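Snack bars for a shared break table: pile or box?

Elmarie Ngubane
We keep snack bars on a woven mat on the break table. Mixed flavours, different lengths. They slide off, and people turn over the whole heap to find one flavour. Is there a standard way of setting them out? The table also has to take 2 laptops, so a large basket won't do. Budget is small.

Badivent
Use a shallow tray with a raised edge, 8 cm or less in height. Stand the bars on their long side, printed face forward, one flavour per row. The longest bars go at the back. Put the label strip at the front of the tray, facing the chairs, and fix it down at both ends. A loose strip ends up the wrong way round within a day. Refill from the back.

If you must stay with the mat, limit it to one layer. Wrappers are slippery against each other and grip a coarse weave fairly well, so most of the sliding comes from the second layer.

Flavour names are often printed along one side only, so check which face is up before you put a bar down. Same problem on ours: 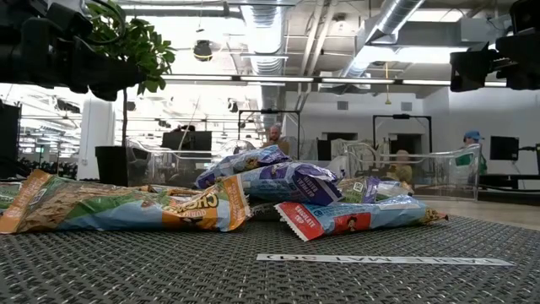 Oatmeal raisin and chocolate chip in the pile, label strip in front.

Bondel
Just get a box. We had a 500 g cereal box cut down and it did fine for 2 years.

Badivent
A cut-down box works if the front is lower than the back. Otherwise the short bars disappear.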